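Brick Table Corner > Building at home > Surfaces and sorting

Big gray baseplate on a cloth: keep it or go back to bare table? And how do you lay out your pieces?
Posted by Trenano, February

Hi all, long-time reader and I think this is my second post ever. I've taken over one end of the dining table for building (the family has mostly stopped complaining) and I've got two things I can't make up my mind about, so I'm putting them in one post. Sorry if that's against the rules.

First thing is the cloth. I have one of those printed fabric mats, blue mountains in layers with a yellow sun on the left side, and I put the big gray baseplate right on top of it. I love how it looks. My worry is whether fabric under a baseplate is a bad idea in the long run. I've always built on a hard table before this, and when I push down on a brick near the corner I get nervous that the plate is flexing.
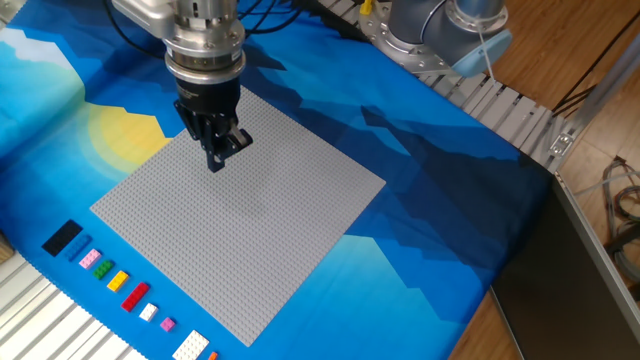

Second thing is the row. I've started lining my pieces up along the lower left edge of the plate before I put anything down, one behind the other, so I can grab them in order. Black one at the top, then the thin blue one, pink, green, yellow, the long red one, and so on down. It's nice! But the blue brick nearly disappears against the mat and I've reached right past it more than once. Do people do the row by color, by size, by the order you'll need them? Or do you all just use bowls and I'm making this hard for myself?

Oh, and I have the plate turned so a corner points at me instead of a flat side. I find it easier to reach across but my brother-in-law says it's madness. Opinions welcome on that too.

Bermúdez
Marked helpful by 60 members

Okay, I've been building on cloth for over three years so I'll take the first part. You're fine. The thing you want to watch is wrinkles. If there's a fold under the plate, even a small one, the plate rocks, and then you press on one side and the other side lifts and you get that horrible half-clicked brick that looks seated until you bump it. Smooth the cloth out from the middle with the flat of your hand, then set the plate down, then give it a little push on each corner. If nothing moves, go build.

Thin fabric straight on a hard table is good. Thick fabric, or fabric on top of something squishy like a quilted table pad, is where I'd say no. I tried it with a pad one winter and the plate bowed every time I pressed near the center. If you have a pad under yours, pull it out and leave just the mat.

One more on the cloth: it's quieter, and pieces don't skate off onto the floor when you drop them. I would never go back to bare table for that alone. It does pick up crumbs, though. Mine goes in the wash on cold and dries flat.

For starting a build, here's the routine I've landed on. Take it or leave it:

1. Smooth the mat, set the plate, check the corners like I said.

2. Lay out only what you need for the first bit. I used to dump a whole bag of 161 pieces next to the plate and then spend the evening pushing them around looking for one.

3. Leave a finger's width between the pieces in the row. If they touch, you pick up one and knock two.

4. Put your first piece down near a corner and press it flat with two fingers, straight down, evenly. If it's a dark piece it doubles as a marker, and you can count studs off it for everything that comes after.
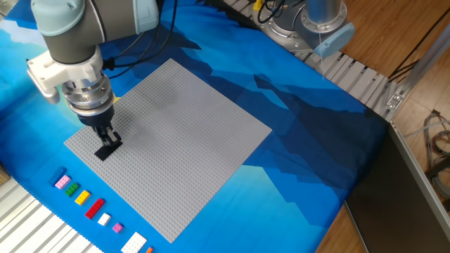 5. Work away from that first piece toward the open side of the plate. If you build toward yourself you end up leaning your wrist on what you've already done.

6. When there's a gap in the row, leave the gap. Don't slide the rest up. The gap tells you where you are when the phone rings and you come back twenty minutes later with no idea what you were doing.

On the diamond thing, I build that way too when I'm sitting and square-on when I'm standing. Tell your brother-in-law there are at least two of us.

Bernau

bowls. 5 bowls from the dollar store, done. never understood the row thing, it takes longer to set up than to build

also blue brick on a blue mat, just put it on a white saucer or something

Nistton

I'm going to stick up for the row, because I think Bernau is talking about big builds and you're talking about a handful of bricks, and those are different jobs. With a lot of pieces, sure, bowls. With a small set where every brick is a different color, a line along the edge of the plate is so much faster. You look once and you know what you have.

As for what order, I go by when I'll need it, and if the order doesn't matter I go by size with the flat pieces at the far end. Flat plates are a pain to get your nails under when they're lying on cloth, so I want them where I have the most elbow room. Color order looks lovely and does nothing for me, but I know people who swear by it, so try it a couple of evenings and see.

Your disappearing blue brick: put it between two light ones. Pink on one side and yellow on the other and you'll stop missing it. Or turn the whole mat so the row sits over a lighter or darker patch of the mountains. Mine has a plain side on the back too, and I flip it over when I'm working with a lot of blue.
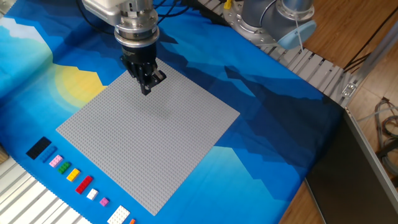 Dining table, February, after supper

Row down the lower left side of the plate, black at the top, then blue, pink, green, yellow, red, white, the little magenta one, the flat white, orange last. Good light from the window until it went. Black was easy to find. Had to look twice for the blue. Orange too far down, nearly in my lap, so next time start the row higher or bring the plate back from the edge a bit. Want to try swapping the blue and the green.

So that's where I was, and I did swap them the next night and it helped a little. Moving the plate back helped a lot more. If your last piece is hanging out near the edge of the table, that's the first thing I'd fix, before you worry about color or anything else.

Trenano

Thank you all!! There was in fact a table pad under the mat (oops) and it's gone now, and the plate feels much steadier. Keeping the cloth. I'm trying the row in the order I need things, with the blue between the pink and the yellow, and I'll report back. Bernau, I did also buy bowls.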